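Sweeping is harder than it looks

I get asked about once a month whether a robot can clean a kitchen yet. I don't mean the round vacuum kind. People mean something with an arm, that picks up a cloth or a brush the way they do and gets on with it. I have been following this since last September, when I started writing up household robot projects here, and my answer keeps coming out the same: some chores, slowly, on a good day.

Sweeping crumbs off a table is the one I use to explain why. For a person it takes no thought at all. You hold the pan in one hand and the brush in the other and you are done before the kettle boils. For a machine it is a stack of small problems. It has to grip a thin handle firmly enough that the brush doesn't twist. It has to press down, but not so hard that the cloth bunches up. And it has to know when a scrap has gone over the lip of the pan and when it has only been pushed up against the side.
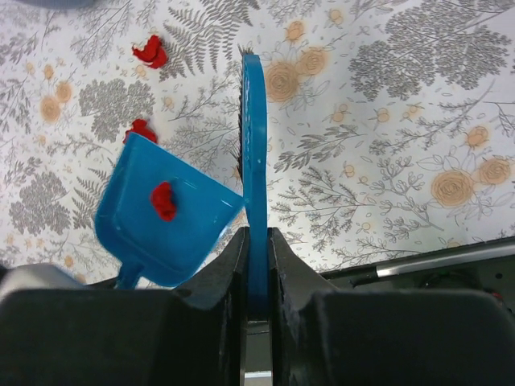

2 min read

Crumpled red paper is a kind choice of mess. It shows up well, even on a tablecloth as busy as this one with its grey ferns and peach roses, and it doesn't smear. One piece in the pan and two still on the cloth is a job my nephew could finish with his bare hands. Bread crumbs would be a different matter, and so would anything wet.

I keep a notebook of published attempts at chores like this. Porari put out a set of table-clearing runs this spring, 191 of them, and I watched more than I should have. The good ones look very good. In the bad ones the arm sweeps a patch of cloth that is already clean, or knocks the pan and carries on as if it were still in place. Skurnia went the other way and showed only 16 runs, but with the failures left in, and I learned more from those.

The shop floor is further along. At Lawal, where I used to work, there is now an arm that loads trays for a full shift, and people mostly ignore it. But the trays come in the same way every time and sit in the same spot. A kitchen table has a different cloth on it each week and somebody's keys in the way.

Fillau says it will have a home machine in trials within 14 months. Maybe. I would like to see it sweep a table it has never met, with a brush out of my own closet, and then put the brush back – that last part is the one the demos tend to skip.

For now I'm keeping my dustpan.

Contact | © 2021 | Back to top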